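Week 10 - Can a machine do the tidying up yet?

Last week we did factory arms that weld and spray, and a few of you came up afterwards and asked the fair question, which was when one of them is going to sort out your kitchen drawer. So I've thrown out the session I'd planned (sorry if you'd already read ahead on conveyor belts, it'll come back in March) and we're going to spend the hour on chores.

Start with what the welding arm has going for it. Every part turns up in the same place, the same way round, 500 times a shift. It doesn't need to look at anything much. Now swap the car door for the stuff on your desk and it all goes wrong at once! Things lie at odd angles, they lean on each other, one is soft and one is slippery, and half of them are hidden behind something else. Add to that the business of deciding where each thing belongs, which you and I do without thinking - pens with pens, tape with tape, and the odd thing that goes in whichever slot has room.

Sorting small items into bins and organisers is a favourite test for this reason. It's cheap to set up, it fits on a table, and it has most of the hard bits of housework in it. Two arms make it more interesting again, as they have to share the space without knocking elbows, and on a small table they're forever reaching across the very bins they're meant to fill.

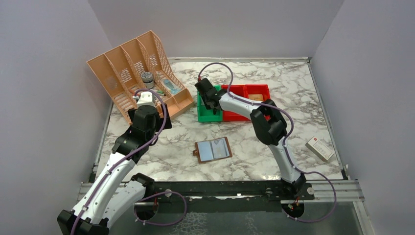

Tsehay Asfaw wrote to me after last year's version of this lecture to say I was being far too gloomy. Her point was that a person takes years to get good at putting things away, and plenty never manage it, so a slow machine that gets most of it right overnight would suit her fine. She'd happily come down to a half-sorted drawer.

I've gone back and forth on that. Slow I can live with. What bothers me is the odds. Say an arm gets a single pick right 90 times out of 100, which sounds lovely. Give it 10 things to put away and work out how often it gets through the lot without a mistake (0.9 multiplied by itself, ten times over). You'll get a bit over a third. Then ask yourself who picks up the thing it dropped, and whether the machine even noticed.

On the shop floor the sums are kinder. You can choose the bins, fix the lights, keep the table clear of cups and cats, and have someone walk past now and then. At home you get none of that, and my kitchen looks different every single morning.

For next time, pick one chore you did this week and write down every separate movement in it, including the ones where you fixed a slip. Half a page is plenty. Bring it on paper please, we'll be swapping them round.

Questions about these notes: see me after the lecture | Back to top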